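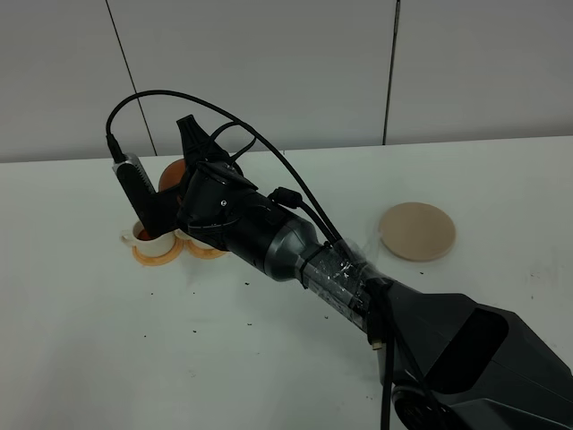 Cups on their coasters, session 2

Right, tea table notes, as promised. I've typed these up from my own scribbles, so forgive the odd jump. They go with the Killow handout you had in March, and you'll want that one for the brewing times.

We started with the setting because everybody rushes it. I like the cups on the left and the pot over on the right, with a good stretch of bare table between them so there's room to pour. Each cup gets its own coaster, and the coasters can sit close. Mine nearly touch - I'm not fussy about a perfect line. 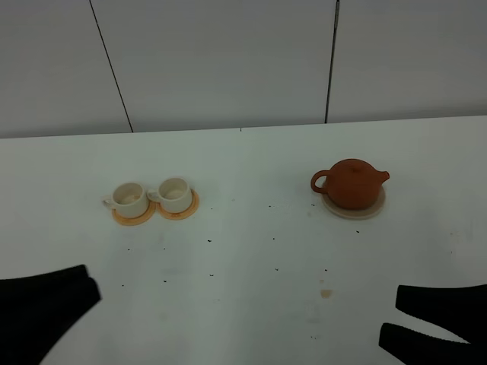

Two cups and a clay pot

Have a look at which way the handles go. Both cups have theirs to the left, and so does the pot, with its spout off to the right. If you're left-handed that's lovely! If you aren't, turn the lot round before your guests sit down and see how it feels.

On clay: a reddish-brown pot looks warm next to cream cups, and orangey coasters tie the two together. If yours is unglazed, rinse it with plain hot water and leave the lid off overnight. No washing-up liquid, please - I ruined a good Skurar pot that way and I still sulk over it.
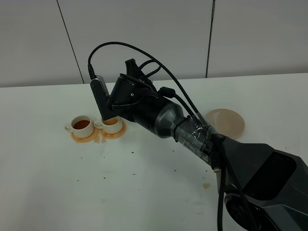 Two cups, white table

For next time, lay your own table at home and sketch it from above, handles and all. Bring the sketch with you, plus the Pärn reading if you've managed it (chapter 2 will do).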